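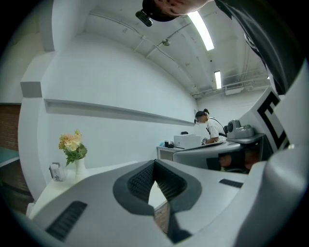
Ceiling lights and the long wall ledge, workroom at Pinimthorpe

Section 5: Setting Up the Table for Single-Stem Work

By now you have your Pellolstead table assembled, the feet are level and the top has been wiped down (if not, please go back to Section 4 and come join us again afterward, we'll be right where you left us). This section takes you through choosing a spot, laying out the tabletop, and preparing one stem for one small cup. It sounds like a very modest job, and it is, but it's also the job most people come back to, and the layout you settle on now will serve you for fuller arrangements later in the guide.

Allow yourself a quiet half hour the first time. Late morning is lovely if you can manage it.

5.1 Before you begin

You will need:
The assembled table, set to a working height of 28 inches
One small metal cup or a narrow vase
A jar with a lid, for flower food
A small clear container for snips, ties and pins
A plastic storage box that fits under the table
Clean shears
A soft cloth
A pitcher of cool water

The Brullex starter kit includes the cup, the cloth and the shears. Jars and boxes are sold separately, and any jar you already own will do very nicely as long as the lid closes properly.

5.2 Choosing the spot

1. Look up before you look down. Stand where you plan to work and check where the ceiling lights fall. With long fluorescent tubes, try to place the table so that the nearest tube is a little ahead of you or off to one side. A tube directly behind your head will throw your own shadow right onto the flower, and you will spend the whole session leaning around it.

2. If you have a light meter (many phones can manage a fair reading), measure at the tabletop. We like 500 lux for trimming and tidying, and 700 lux when you are judging color. Pale yellows are the ones that suffer most in poor light – they go flat and a bit gray, and you may throw out a perfectly good bloom thinking it has turned.

3. Leave enough floor on the side where you'll stand. You should be able to take one full step back and see the whole stem at once. White walls make a kind background for this, and a brick wall is pleasant too, though it makes pale petals look lighter than they are.

4. If the room has a wall ledge, keep it for things you won't need while your hands are wet. Narrow ledges are fine for cards and empty vases. Please don't stand full ones up there.

Note: The table is meant for a flat floor. On wood planks, set the legs down gently and lift the table when you want to move it. Two people make this much easier, even though the table is light enough for one.

5.3 Cables and outlets

Caution: Keep water away from power at all times. If a cable has to run down from the table edge or across the floor, settle its path before you fill anything. Work on the side of the table away from the cable, and never set a full pitcher above an outlet block. Mop up spills right away, and switch off at the wall first if water has gone anywhere near a plug.

A cable that crosses a walkway should be taped flat or covered. Rolling chairs are hard on cables, so push any chairs well clear.

5.4 Laying out the tabletop

1. Put the lidded jar in a far corner. It only comes out once per session and doesn't need to be close to hand.

2. Set the small clear container next to it. You'll want to be able to see what's inside without picking it up.

3. Slide the storage box under the table, toward one end, so your knees and feet have the middle to themselves.

4. Place the cup near the edge of the table closest to where you work. Don't fill it yet.

5. Lay the stem down flat with the blooms pointing away from you and the cut end toward the cup. Leave the rest of the tabletop clear. It's tempting to bring out three or four more flowers while you're at it, but do one all the way through first.
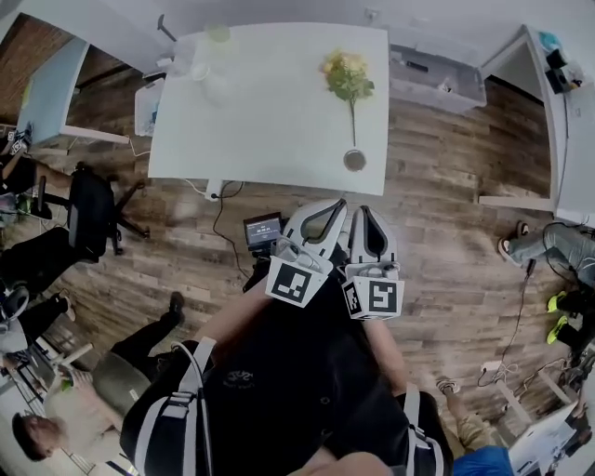 6. Take a moment now to turn the stem over and look at the leaves. Any leaf that would sit below the rim of the cup should come off. Pinch it close to the stem with your thumb and finger, or use the tips of the shears if it's stubborn.

5.5 Trimming and placing

1. Hold the stem upright beside the cup and decide how tall you'd like it. A long stem in a short cup is charming, but it will tip if you let it get too ambitious. Start tall and take a little off at a time.

2. Cut on a slant.

3. Fill the cup halfway, add a pinch of flower food from the jar, and close the jar again straight away.

4. Lower the stem in and let it lean against the rim. Let go slowly. If the cup rocks, trim again or move to something heavier.

5. Step back, look, and turn the cup a little until the blooms face the side of the room where people will see them.

Note: Ismael Marinho, who drew up the first layout for this table, always worked with the cup a hand's width in from the edge. If you have children or cats at home we'd suggest two.

5.6 Clearing up

Collect the leaves and cut ends in the cloth and shake it out over the compost. Dry the shears before they go away, and check under the table for drips. The tabletop can stay as it is between sessions, with the jar and container in their corner – in November, when the heating comes on, move the cup itself to a cooler part of the room overnight and top up the water in the morning.

For replacement feet and spare lids, see the Marinho parts list at the back of this guide. Arrangements with more than one stem begin in Section 6.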